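Siloma opens refitted workroom in Drulturton with long desks and paper-topped tables

DRULTURTON, 24th December – Siloma has finished refitting its ground-floor workroom in Drulturton and will open it to members in the new year.

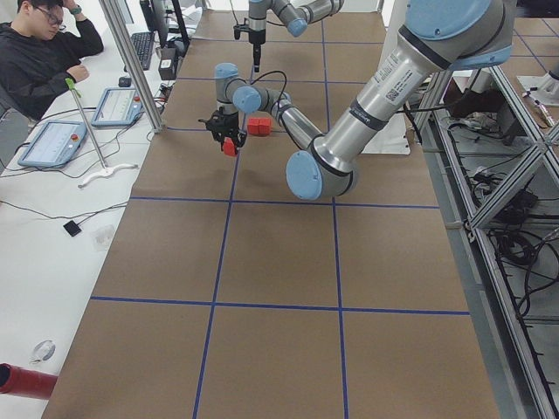

The layout was drawn up by Habte, the Clivutley workshop furniture firm, after members asked for seating at the same height as the work. Each station pairs a long white desk with a work table, and members can sit at the desk with a keyboard and monitor while a job is set out beside them.

Work tables are covered in brown kraft paper and marked into large rectangles with blue tape. The paper is held in stock on site and can be replaced between bookings – members are asked to peel the tape first and put it in the general waste bin. Used paper goes in recycling.

The refit took 12 weeks and cost more than $3000 per station. It was paid for from the organisation's equipment fund and a grant made in July.

"We kept the desks long so that people could leave a keyboard, a mouse and their small parts out at the same time," a Siloma spokesperson said. "The old benches were too shallow for that. Colour-marked tables also make it easier to set a job out the same way on the next visit."

Siloma has 625 members, most of them from Drulturton and Clivutley. Bookings for the workroom will be taken at the front counter and through the members' page. The remaining benches from the old room, 23 in all, have been offered to local schools and community sheds.

Media enquiries: Siloma front office, Drulturton.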